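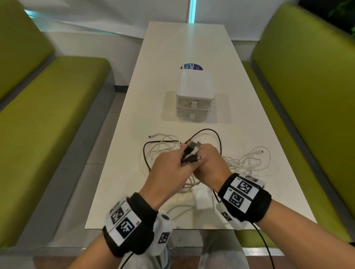 Why Do Cables Get Tangled?

Almost every home has a place where cables end up. It might be a kitchen drawer, a shoebox or a basket by the door. You put the cables in neatly, and a few weeks later they come out in one big clump. Scientists have studied this, and there are good reasons for it.

What a cable is

A charging cable looks like one soft string, but there is more inside. Thin metal wires run from one end to the other. Electricity travels through the metal. Around the wires is a layer of plastic or rubber, which keeps the electricity in and keeps your fingers safe.

At each end is a connector, also called a plug. The metal part of the connector touches metal inside the phone, tablet or power adapter. Connectors come in different shapes, and each shape fits only a matching hole, called a port. If a connector does not slide in easily, check the shape and try turning it over. Do not push hard.

A power adapter is the block that goes into the wall. The electricity in a wall outlet is much too strong for a phone. The adapter changes it into a weaker kind that the phone can use.

How knots form

A knot needs two things: a loose end and a loop for the end to pass through. A cable in a drawer has both. It bends into loops because it is long and the drawer is short. Each time someone opens the drawer or digs around for something, the cables move a little. Sometimes an end slips over or under a loop. One slip is not a knot, but a few slips in the right order will make one.

Long cables tangle more easily than short ones. They have more length to bend, so they make more loops. Bendy cables tangle more than stiff ones.

Connectors make the problem worse. A connector is wider than the cable behind it. It can slide into a loop and then catch there, like a button in a buttonhole. When you pull, the loop closes around it.

Things get harder again when there is more than one cable in the pile. Now each end can go through its own loops and everybody else's. If the cables are all the same color, it is also hard to see which one goes where. A black cable in a heap of white ones is the easiest to follow, so it is a good one to take out first.

How to untangle a pile

Make sure nothing is plugged in. Ask an adult to check.

Put the whole pile on a big table. The floor works too, if there are no pets around.

Spread the pile out gently with your fingers. Do not pull on the ends. Pulling makes the loops smaller, and small loops are hard to open.

Find one connector. Hold it and follow its cable back into the pile with your other hand. When it goes under another cable, lift that cable and pass the connector back through. Keep going until the whole cable is out.

Lay it to one side and pick another connector. The last few cables will go faster than the first few.

A class at Nusedham School tried this with a box of 15 old cables. It took them 76 minutes. One pair of students started by pulling, and they had to stop and loosen everything before they could go on.

How to put cables away

Wind the cable into a loose circle, a little wider than your hand. Bending it sharply can break the thin wires inside, and then the cable will stop working even though it looks fine from the outside.

Close the circle with a twist tie, a strip of cloth or a rubber band. Do it in 2 places if the cable is long. The tie holds the ends still, and an end that cannot move cannot make a knot.

Keep the coils somewhere small. A little box with drawers is useful, with charging cables in one drawer and adapters in another. If the drawer is see-through or cloudy plastic, you may be able to tell what is inside before you open it. You can also put a paper label on each coil with the name of the thing it charges.

Damaged cables

Look at each cable before you put it away. If the covering is split or you can see metal wires, give it to an adult and do not use it. Old cables should not go in the kitchen trash. The metal in them can be used again, and many towns have a place that collects them.

Words to know

Adapter: the block that changes electricity from the wall so a device can use it.

Coil: a cable wound into a circle.

Connector: the end of a cable that plugs into something.

Port: the hole that a connector fits into.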